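Condodow Furniture Wax, 11 oz tin

I've been making this wax in my kitchen in Parkham for years now, and it's still the one I reach for first! Beeswax, a bit of carnauba, orange oil — that's the lot. Rub it on thin with an old T-shirt, leave it overnight, then buff. Tatiana Vávra in Ellwood did a whole staircase with 2 tins and had some left over (she's thrifty, mind you).

Price: $41 for a pair, shipping included. I don't mail it in August, it melts.

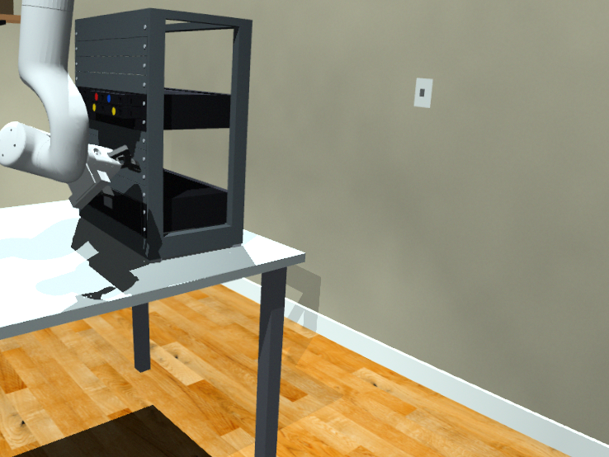 Wax brings up color more than people expect, so try a hidden spot first. Pale oak goes a shade honey and pine goes deeper still. If your floor is already an orange-brown like this one, and your walls are a quiet gray-beige, I'd stick with the clear tin and skip the amber.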